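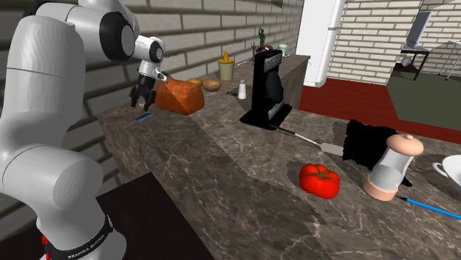
Re: [bread-list] Fall flour order, are we going ahead?

Hello everyone, and a special hello to those of you who joined over the summer,

I'm sorry for the slow answer to this one. I had a nice long reply half written, then the phone rang and the oven timer went off, and by the time I came back to it there were more messages in my inbox than I could answer one by one. So I'm doing it all in one go, and you may want to get yourself a cup of coffee first.

A newer member wrote:

> Hi all, I read through the old messages but I'm still confused. Are we
> ordering from Kravchuk again, or from the mill at Vellen? And do I have
> to take a whole sack? There are two of us in the house and we get
> through maybe a loaf and a half a week. I would love to try the stone
> ground rye but I really don't have room for 50 pounds of it. Also, has
> anyone baked with the Vellen flour? Mine from the farm stand soaked up
> so much water I thought I'd measured wrong.

First of all, welcome! None of these are silly questions, and I know of at least one person who has been on this list for years and was wondering the same things (me).

Where the order stands

We are going with Vellen. Kravchuk was very good to us last time and I have nothing bad to say about their bread flour, but they no longer sell the rye in anything under a full pallet, and the rye is what most of you asked for. Vellen will mix types on one delivery as long as the whole order comes to 3,000 pounds. As of this morning the sign-up sheet stands at 2,904. That leaves us 96 pounds short, so if you've been going back and forth over one more bag of spelt, now would be a lovely time to make up your mind.

And no, you don't have to take a whole sack. People split them all the time. Put your name on the sheet with the word "split" next to the flour you want and I'll match you up with somebody close by. The rye comes in 50 pound sacks, but I've seen one of those go to four different kitchens and everyone went home happy.

The truck will go to Gokholm as usual, to the loading door at the back. Please bring your own tubs or clean pillowcases if you're splitting, and a scale if you own one that goes above 10 pounds. Mine doesn't, and last year we spent a very long time doing sums on the back of an envelope.

How thirsty is it?

I have baked with the Vellen whole wheat, and you didn't measure wrong. It drinks. I start with the water my recipe calls for, let the dough sit half an hour, and then work in another splash with wet hands until it stops feeling like modeling clay. My everyday loaf takes 6 percent more water with this flour than it did with the store kind. Yours may want more or less, depending on how your kitchen is in winter -- mine is drafty and the dough always feels stiffer than it ought to.

The rye is another story. I wouldn't try to knead it at all. Stir it up with a big spoon, scrape it into a greased pan, smooth the top and leave it alone. Then comes the hard part, leaving it wrapped in a towel until the next day before you cut it. I have never once managed the full day, but the gummy slices I get are my own fault and I eat them anyway, with plenty of butter.

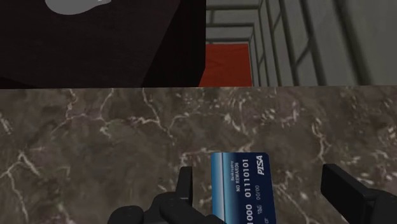
Keeping it once you have it home

Whole grain flour has the oil still in it, so it will go stale on you faster than white. I put what I'll use in the next month in a jar on the shelf and the rest goes in the freezer, in bags with the air pressed out. Let the frozen flour come up to room temperature before you mix, or your starter will sulk.

I was also asked off list whether the Ostora mixer can handle a stiff whole wheat dough. I've only used the one at my sister's house. It did fine with a single loaf and walked across the counter with two, so I'd stick to single batches or hold on to it.

The sheet stays open until the end of the month. If you need to change your amount, please change it there and also drop me a line, as I do lose track.

Happy baking, and do send in your rye results, gummy ones included,

Your flour order person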